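Zustska Community Dining Program
Interim Progress Report: Table Service and Place Settings
Submitted to the Hatberg Fund
February 8, 2019

1. Purpose of this report

This report covers the second phase of the grant awarded to the Zustska Community Dining Program for the replacement of tableware at the Dresitz and Mishra dining rooms. It was prepared by Sunita Khurana, program manager, with purchasing information supplied by Vlastimil Paulík. The first phase, which dealt with kitchen storage, was reported separately and is not repeated in these pages.

2. Work completed

The standard place setting has now been agreed for both dining rooms. It consists of a blue bowl on a wider green plate, a pink cup, a cloth napkin in mustard yellow, and cutlery. Guests who prefer to carry their own meal to the table use a light blue tray, and the same pieces are used whether or not a tray is requested.
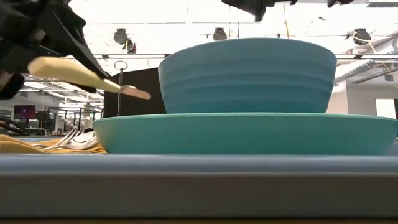

Purchasing was completed within the approved budget line. A total of 823 bowls and 800 plates were received and checked against the delivery notes. The small surplus of bowls is held at Dresitz as replacement stock. Napkins were ordered in a single lot of 1,402, which allows for laundering between the midday and evening meals. One carton of cups was returned to the supplier with cracked rims and has been credited in full.

3. Service trials

Iddrisu Agbeko led the review of how settings are laid and cleared. His recommendation, now adopted, is that the bowl should go out already stacked on the plate. Staff at Mishra had been carrying the two separately, and the change has shortened the time needed to prepare the room before lunch. The cup is placed to the side of the plate, clear of the bowl.
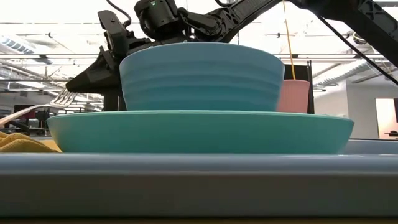 The position of the napkin received more discussion than expected. Alper Akbulut proposed that it remain on the left with the cutlery laid on top of it, and this arrangement was preferred by most dining room staff. A folded napkin looks tidier, but folding adds to the work before each meal — the written guidance therefore leaves the choice to the shift supervisor.

Trays remain the main open question. A full setting leaves little spare room once bread or dessert is added, and several guests have asked for the cup to be kept on the table. We have asked staff to offer this as a matter of course until the guidance is revised.
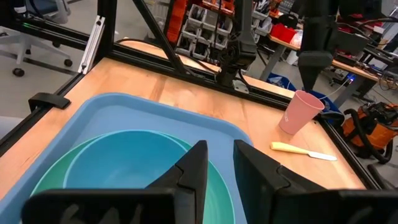
4. Remaining work

The following items are outstanding:

Printed setting guides for both dining rooms. The text is complete and is with Lalit Srivastava for approval.

Delivery of the final 400 trays. The supplier has confirmed the order but has not yet given a shipping date.

A short guest survey at Mishra, to be carried out in May.

5. Budget position

No transfer between budget lines is requested at this time. The credit for the returned cups will be applied to replacement napkins, subject to the Fund's agreement. Receipts and delivery notes are available on request from Vlastimil Paulík at the Dresitz office.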